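**Ticket: picking cell at Allholm keeps stopping over the bin**
Status: open, waiting on Grikex support
Priority: medium

Hello again, and thank you for the quick reply last time! We're back with the same arm, I'm afraid. Since we loaded the Ren update in July it has been going into a protective stop while reaching into the gray bin, nearly always when the wrist turns to line up a grasp. The log gives a torque warning on joint 5 and then a stop. We ran 500 picks overnight and lost 35 of them this way — far too many for us to leave it alone. 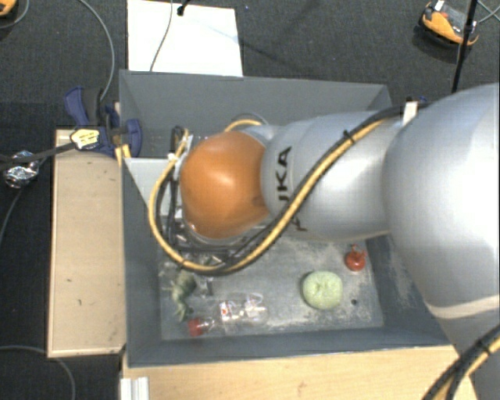
My own hunch is the cable bundle. With the wrist turned past 87 degrees I can feel it pulling, and if I ease the slack by hand (arm stopped, brakes on, promise) the warning clears.

So far I have:

- restarted the controller, no change
- cut the wrist speed, which gave us fewer stops
- gone back to the old payload setting, no change

The Prostcombe cell has the same software and has stopped only 3 times, so I'm a bit puzzled. Could you tell me how much slack you'd leave at the wrist? Logs are attached, and I'm at the bench until 4 p.m.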